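Packing Tips for a Short Trip
March | By Latrice Benavides
17 shares | 2 comments

Roll shirts and pants, and lay sweaters flat on top. Heavy shoes go at the wheel end of the suitcase. I pack the night before and leave the toothbrush out.

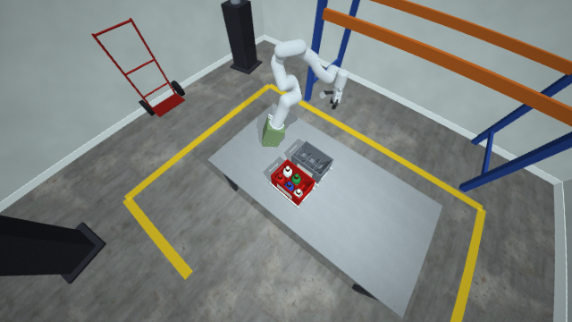 Liquids go in a zip bag — one per person — near the zipper. Before anything goes in the case, lay it all out where you can see it. A long table with a smooth top, like the gray one here, is easier on the back than a bed. Put back 5 things you won't wear.

At the hotel, hang shirts in the bathroom while you shower. Keep a spare tote for laundry on the way home.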